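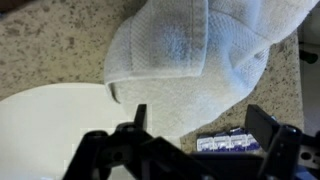
The pale towel, on the speckled worktop, crumpled.

So I've been having a go at the bathroom this June, mainly the towels, because the airing cupboard door had stopped shutting and I was getting fed up with shoving it with my hip. I pulled the whole lot out and there were 28 of them. Two people live in this flat!

My friend Laimutė folds hers in thirds lengthways, then in half, then in half again, and her shelves look like a hotel. I tried it and mine came out fat at one end every time (I think it's the woven bands, they're flatter than the fluffy bit and everything slides about). In the end I went back to plain halves and just lined the bands up with each other, which looks tidy enough from the front.

I've kept 16. The scratchy ones are going to Getachew for his dog, who isn't fussy, and the two beach ones have gone up in the loft with the windbreak. I did wonder about keeping one more for hair dye days, so that's still sitting on the chair while I make up my mind.

Next job is the flannels, which live in a basket and have never been folded in their lives. Does anyone fold flannels? I might just roll them. Laimutė will have opinions, I'm sure, and she's coming round for tea at four so I'd better get the cupboard door shut before then.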